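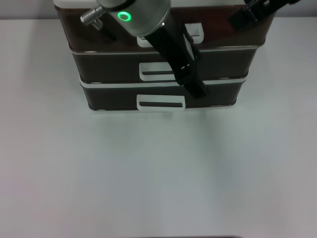
Donley Two-Arm Bench Kit – can it do drawers yet?

I get this question more than any other, usually from people who have a junk drawer and a dream. Short answer: sort of! Drawers are a decent test of whether a machine is ready for chores, so they're what I judge every kit on before I list it. A little plastic unit is worse than a kitchen drawer, too. It's light, so a clumsy pull drags the whole thing along the table, and those loop handles don't leave much room for a fingertip.

What it'll do for you now: open and close light drawers, lift out soft things, put them back more or less where you wanted. What it won't do: fold your socks, hurry, or cope with a drawer that's jammed. Shiny dark plastic gives it grief as well, and I'd keep it out of direct sun if you can.

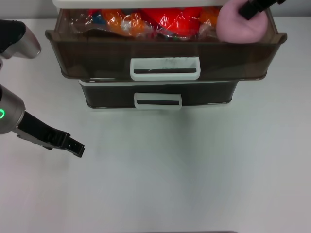 Top drawer open, gripper at the soft pink one in among the wrapped bits.

Crinkly clear wrap is still the hard part. Ulises Muñoz runs my demo bench and he set it 20 pick-ups from a mixed drawer in March. It managed 19 with plush toys and far fewer with wrapped stuff – he got grumpy and stopped writing them down. Jinlong Mao has one in his repair shop in Mösli sorting small parts, and he says it's fine as long as he does the fiddly bins himself.

So would I buy one for the house? Not yet. For a workbench, a classroom or a patient tinkerer, yes, I would (and I did).

The details
Reach per arm: 464 mm
Height on stand: 436 mm
Fingers: two per gripper, squared tips, swappable
Software: Plivia, licence included for the first year
Colour: silver-grey and black only, sorry

The Drundis table clamps are sold separately. Get them. Spare fingertips ship from our own shelf, usually the same day if you order before 2 p.m.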